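Island Hopping on a Short Runway: A Small Airline Bets on Turboprops
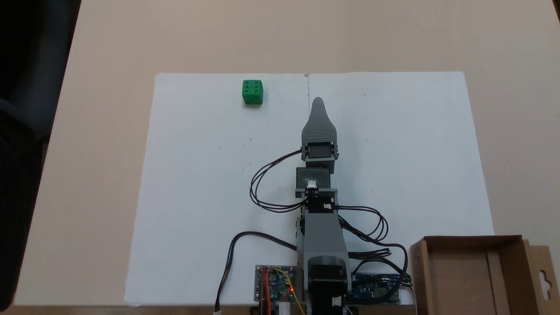

Vusham Air began flying in January with two leased turboprops, 21 flights a week and a route map that fits on one sheet of paper. Its base is Apaza, a coastal town whose runway is too short for the jets that bigger carriers fly. The airline sells seats to three islands and one inland city, and it is trying to do that without the public subsidy that kept earlier operators going. People in the business tend to describe thin routes like these as a roll of the dice, and a single green die on white paper, six pips up, is about as good as that roll gets. Vusham's managers would rather talk about block hours.

"The question everybody asks is how many seats we fill," said Ketsara Boonchu, the airline's head of network planning. "I care more about how long the airplane sits on the ground between flights. On a 30-minute sector, a slow turn costs you as much as a bad load."

The turn is where Vusham has spent most of its effort. Crews have 21 minutes from engine shutdown to engine start at the island stops. Passengers board through the rear door using the airplane's own stairs, so there is no waiting for ground equipment. Bags go on a single cart. Fuel is loaded only at Apaza, in enough quantity for the round trip and the reserve, which removes the fuel truck from the island turns but means the airplane leaves home heavier than it otherwise would. On hot afternoons that weight matters, and a few seats are held back from sale on the longest sector.

The island of Ratus is the busiest stop. It had no scheduled air service for several years, and the ferry takes most of a day when the sea is rough. Vusham started with a morning flight and an evening flight, timed so that people with hospital appointments on the mainland could be home the same night. The evening flight did well from the first week. The morning one did not, and in the spring it was moved 30 minutes later after complaints that the road from the south end of the island was hard to drive before sunrise.

Freight fills some of the gaps. The forward hold carries mail, pharmacy orders and, in season, boxed fish. Boonchu said freight covers the fuel bill on some of the weaker flights, though she would not say which ones. Rates are set by weight, with a surcharge for anything that has to stay cold.

Maintenance is harder. Vusham has no hangar large enough for heavy checks, so each airplane has to go away for that work, leaving the other to cover the whole schedule. Line maintenance is done overnight at Apaza by a contractor, Prustutix, which keeps a small store of tires, brake units and propeller parts at the field. Salt is a constant concern. The airplanes are rinsed with fresh water at the end of every flying day, and the engines get a compressor wash more often than they would inland.

Yaneth Cusi, a captain who joined from a regional carrier before the first flight, said the work suits pilots who like to fly by hand. The approach at Ratus has a hill on one side and a crosswind most afternoons, and the company sets its own wind limit there, lower than the manufacturer's number. Flights have been canceled because of it. "You tell people early, and you tell them plainly," Cusi said. "They live on an island. They know what the wind does."

Recruiting has gone better than expected on the flight deck and worse in the cabin. Pilots can be home every night, which is rare at this level of the industry. Cabin crew pay is close to what the hotels in Apaza offer, and the hotels do not start before dawn. The airline has raised its starting wage once and now provides a van from the town center for the first shift.

Through the end of June, Vusham had canceled 281 flights, a figure the company puts down mostly to wind and to one long spell when an airplane was waiting for a propeller part. Boonchu said the schedule now has a spare slot built into Tuesday afternoons so that stranded passengers can be moved without chartering.

A third airplane is under discussion. The lessor has one available, and it would let the airline open a second inland route and keep a spare on the ground during heavy checks. The decision depends on how the autumn bookings look. Tickets for that season are on sale now, with the morning flight from Ratus still at its later time.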